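Leave the Ceiling Alone (Mostly)
Notes for the Friday talk, 23 October 2020

These are my own speaking notes, tidied up a little for the people who asked. I had 30 minutes and went over, so a few bits near the end got squashed on the day. They're back in here.

Opening

Hi everybody, thanks for coming, and thanks to Samer Tannous for getting the projector to talk to my laptop. I paint rooms. Mostly workrooms, studios, back rooms of shops, the kind of place where you look up and see the underside of the building. Today I want to talk about what to do with that underside, and I'm going to try to talk you out of the drop ceiling.

(Ask for hands: who has a drop ceiling at work? Who has ever lifted a tile and wished they hadn't?)

Why people cover things up

When I started out, every client wanted the pipes gone. I get it! Pipes look like somebody forgot to finish. My first big job was the old Zarovard workshop, 971 square feet, and the owner had already bought the grid and the tiles before she called me to do the walls. They were stacked by the door. We talked for a whole afternoon and in the end she sent them back, and I've been annoying people on the subject ever since.

What you lose with a drop ceiling is height. You lose the beams too, and I'm fond of beams, they give a room a rhythm. And the first time a pipe needs work, somebody is up a ladder passing tiles down to somebody else, and at least one corner gets chipped. I have a box of chipped corners. I brought one.

(Pass the tile around. Get it back this time.)

One color, all of it

So my whole method, if you want to call it that, is to pick one color and put it on everything up there. Panels, beams, brackets, conduit, the lot. White is what I do most. The minute you pick out the pipes in a second color you've made them a feature, and then they'd better be straight and well hung, and they never are.

Slide: the black ceiling
I did one in flat black for a coffee place called Norkska. It looked great at night. At ten in the morning it looked like a lid. They lived with it until April and then we went over it in white, and going from black to white over a ribbed deck is a job I would not wish on anyone in this room. Three coats in the valleys. My neck still remembers.

Now, about ribbed panels. A roller hits the high parts and skips the low parts, and from the floor it looks fine until the sun comes in sideways. You either spray, or you go in with a small brush along every groove and listen to a lot of radio. I spray when I can. Masking for a spray job takes longer than the spraying — plan your days around that and tell the client early, so they don't walk in after lunch and wonder why you've only wrapped things in plastic.

(If there's time: story about the ladder and the sprinkler head. If there's a sprinkler contractor in the audience, skip it.)

By the way, never paint the sprinkler heads. Bag them, and take the bags off when you're done. Same for any tag or label on a pipe. Whoever works on that pipe next needs to read it.

Walls and where they meet the top

The place everyone's eye goes is the line where the wall stops. In an office you'd have a neat corner. In these buildings you've got panels and beams coming over and pipes hugging the top of the wall, and there's no clean line to cut in. I used to fuss over this terribly. I'd bring a fine brush and spend half a day behind one pipe. Abla Qaisi, who I learned most of this from, told me to take the wall color up and the ceiling color down and let them be the same white, and then there's no line to get wrong. She's right and it saved me years.

Slide: white on white
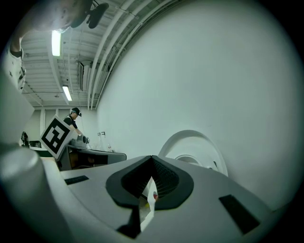
Nermina Perić

Look at the upper left for this one. White ribbed panels, beams left showing, and the long white pipes going along next to the top edge of the wall. The wall is plain white as well, so the pipes sit quietly beside it. If those were bare copper or some leftover green you'd be looking at nothing else. I like a big plain wall under a busy ceiling, it gives your eyes somewhere to rest. Go ahead and hang a picture or two on one, but please don't add a stripe.

(Somebody will ask about sheen. Answer below.)

Sheen

Flat on the ceiling, always, for me. Shiny paint on a ribbed panel catches every light you own and throws it back in little lines. On the walls I'll go up to eggshell if people are going to lean things on it, and they are. Annelies Kofler at the back there is shaking her head, she's a satin person, and we can fight about it over coffee.

Dust

Yes, it gathers on top of the pipes. A long-handled duster does it. I tell people twice a year and I know they do it once. It's a white room, so when it needs doing you'll see it, mostly up close to the vents.

Things I'd do differently

I'd wash everything first, every time. I skipped it on five jobs in my early days and had peeling on all of them, always on the pipes, where years of greasy dust had settled. Soap, rinse, let it dry overnight, then a primer that's meant for metal wherever there's metal.

I'd also write down the exact white. "White" on an invoice is no help at all when you come back to touch up. I have 22 half cans in my garage and I couldn't swear to what any of them matches.

Questions

(Repeat each question into the mic. The person who wanted the spray tip sizes: send them the sheet. And the tile sample needs to come home with me, it's the good one.)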